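# Walking a street before you add it to the delivery route

If you're reading this, you've probably just moved over from the vans to the sidewalk-and-street carts at Trullinley, and you're wondering what's left for you to do. Quite a lot, I'm happy to say! The Lopes carts do the hauling now, but somebody who knows the neighborhood still has to tell them where it makes sense to go.

1. Pick a quiet hour. I like Saturday morning, when people are home and you can ask them things.
2. Walk the whole street both ways. Ours had 655 meters to cover, which is a pleasant stroll with coffee.
3. Crouch down now and then - the cart lives at knee height, and a truck you'd stroll past is a wall from down there.
4. Write down what narrows the road: parked vehicles, shade, loose grit, cracks, hedges. 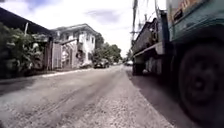
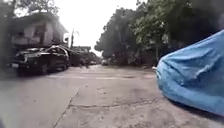

Both views are from low down, with vehicles parked close on the right. Mark stretches like these "slow" in Nato, the route planner, and add a note in your own words (the night desk reads them, and they'll thank you).

Benedito Bastos wrote back after the first draft of this page: I drove vans for years and I miss the talking. Watching six carts on a screen is easier on my knees, but I'd like one street walk a week written into my shift, so I don't forget what the places look like.

I think he's right, and we've put it on the February rota for anyone who wants it. So, two more steps:

5. Swap streets with a coworker once a month. You stop noticing things on your own patch.
6. Log your walking time as route work - it's paid the same as desk time. The code is 629.

If a cart stops and asks for help on a street you walked, the desk will call you first. Keep your notes handy, and send corrections to Saulius Ramanauskas before the evening update goes out.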